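20 September 2023
Recycling corner, Widcombe workshop

Finally got to the sorting table today! It's been on my list since April, when we gave up on the one big tub by the door and started just piling things next to it. The tub is gone (good riddance, it smelled), and we are now on gray fabric bins with open tops. I like them a lot more than I thought I would. They fold flat, they weigh nothing, and you can grab them by the handle loops and walk them out to the Briseneck drop-off without dripping down your leg, as long as people rinse. Please rinse.

First try this morning was with the bins on the floor under the table. Bad idea. You can't see into them from standing height with those dark bottoms, and I put a can in with the glass twice myself, so I can hardly complain about anyone else. Moved them up onto the light brown table and pushed them together in a row, with the unsorted stuff waiting behind.

Signs next. I was going to print them, but the label printer is still over with the Lashari order and I had paper and a black marker right there, so handwritten it is. One word each, all capitals, on the side facing out. I tried longer wording on scrap first ("glass bottles and jars, no lids") and it got so small I had to lean in to read it. One word wins.
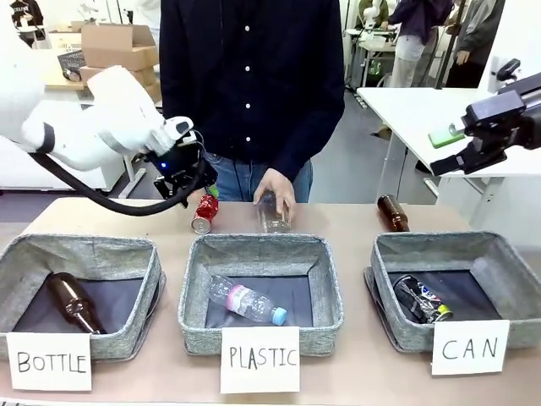
Sorting in progress: BOTTLE, PLASTIC, CAN, with a few pieces still to go.

The word BOTTLE is going to cause trouble, I can feel it. I mean glass when I say it, and the brown glass one is in there, but the clear one with the pink and white label is a bottle too and it belongs in the middle. I stood there with the marker for a good while trying to decide whether to write GLASS over it. Leaving it for now because the other two signs came out so nicely and I don't want a crossed-out one next to them. If we find plastic in there by Friday I'll redo it.

Cans: crushed or whole, both fine. The pickup sheet from Satard says they take them either way, and crushed ones obviously leave more room. Don't go nuts flattening them on the tabletop though, there's a fresh ding near the back that wasn't there last week (may have been me).

Clear containers go in PLASTIC. I went back and forth on this one too. The sheet only talks about bottles, but the Briseneck people said on the phone they take any clear tub if it's clean and the film is peeled off. Film goes in the trash.

Running tally, copied over from the old clipboard so I can throw that out: 1,458 pieces at the end of April, 1,969 as of today. That's everything lumped together. I'd love to split it by bin from here on, so I'm ruling up a new page with a column for each.

To do:
- new tally page, taped to the wall next to the table
- ask Satard for 13 spare liners (we have 11 but they're the thin ones and they slide down inside)
- something rubbery under the bins, they scoot when you toss a bottle in
- decide about GLASS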